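Can a machine do the dishes yet?
Posted August 2, 2020 by Svitlana Moroz

svitmoroz: We've had a Flovton robot vac since May and it's great, except it eats socks. Now my brother-in-law reckons a kitchen arm is two years off. I say ten. Anyone?

pinegap58: Ten, easy. Cups are all different, plates are slippery, and my kids leave forks in everything.

Solomiia P: Disagree! I work in a shop where an arm loads trays all day and it hardly ever drops one. The hard part is the price, and I'd pay $2,000 tomorrow if it did the pots too.

pinegap58: Trays are all the same shape though. Show me one doing my cupboard.

Solomiia P: Fair, but a plate into a wire stand is a decent start, it's a fiddly angle and a narrow spot to aim for.
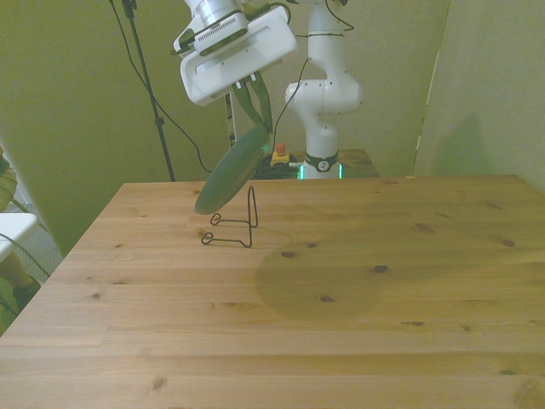

svitmoroz: Would you leave one running while you're out?

Solomiia P: Not in my own kitchen, not yet. At work there's always one of us within reach of the stop button.

pinegap58: Ok, that's my point. If I've got to stand there I'll just wash the plate, mate.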